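Cell technician, part-time (two-arm packing cell)
Wimberg, returns and repack
Hours: 4 shifts a week, afternoons, starting at 1 p.m.
Start: April

We'll start with what this job isn't. It isn't a robotics research position, whatever the last recruiter told people. You won't be designing anything. You will be looking after one cell with two arms on it, which sorts small goods into cardboard boxes and was sold to us as something that would more or less look after itself. We no longer believe that, and we'd like to hire someone who never did.

The cell was put together by Fodport, who also wrote the maintenance schedule. The schedule says to inspect the fingers every 1,675 cycles. We have found no reason for that figure and have asked twice. Part of your job will be to keep a proper log so that we can replace it with one of our own.

What you would be doing

Start-of-shift checks: fasteners on both arms, cable runs, finger pads, home position, camera view.
Re-teaching pick and drop positions when carton sizes change, and they change often.
Swapping worn fingers and checking the grip afterwards with real stock, not the test block.
Writing down every stoppage in plain words. "Fault cleared" is not an entry we accept.

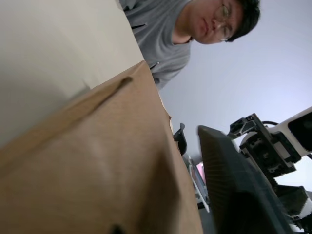
Setting box position is the part that takes up most of a shift, and the part the brochure left out. The arm goes where it was taught to go, and the carton is seldom quite where it was the day before. You learn to get your head over the job and look down into the gap between the cardboard and the ridged face of the finger, as our colleague in the grey T-shirt is doing, with the other arm standing close by on the right. If you can't stand leaning over a bench, please think hard before applying. The cable looped over the top of the joint is on the daily list too. Check it at full reach, because a loop that clears everything at home position can still snag further out.

We should also say something about the vision software. It came from Takis and it has a confidence score, which it displays in green. We don't treat a green number as evidence that anything has been picked up. You shouldn't either. Your word on whether the cell is fit to run will count for more than the screen's, and you'll be backed if you keep it stopped.

Soft goods are where the claims and the results part company. The quote said the gripper would handle "all common textiles". Our own trial was 132 picks, and we came out of it unconvinced.

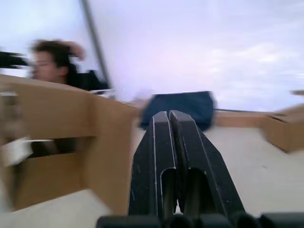

Finger care is simple work that gets skipped. Wipe down, look for wear, check that the tips meet evenly, then try the grip on something that folds. The black pair has specks of dust and small scuffs on it, and your log should say that much even when the cell is running well. A piece of dark blue fabric like the one just past the tips is a fairer trial than any hard block, so use cloth when you sign off a finger change. Anyone who writes "as new" against a scuffed finger will be asked to go back and look again.

What we're after

Time spent maintaining machinery of any kind. Packaging lines, farm equipment, printers and sewing machines all count.
Comfort with hex keys, feeler gauges and a multimeter.
Clear written English.
A habit of doubting a first explanation, including your own.

You don't need a degree or any programming. If you've worked on equipment from Czerwiński, say so, as the spare fingers come from them and the fitting notes leave a lot out.

What we offer

An hourly rate set out in writing before the interview, paid training for the first 2 weeks, and a say in whether we keep the cell past the trial. We haven't made up our minds on that. If your log shows the work is done better by hand, we will move you to the repack bench on the same pay.

How to apply

Send one page on a machine you kept running and one thing its manual got wrong. No cover letter, please, and no videos. Shortlisted applicants will be asked in for an afternoon at the cell, paid at the same hourly rate. Applications are read as they come in and the ad will come down when the job is filled.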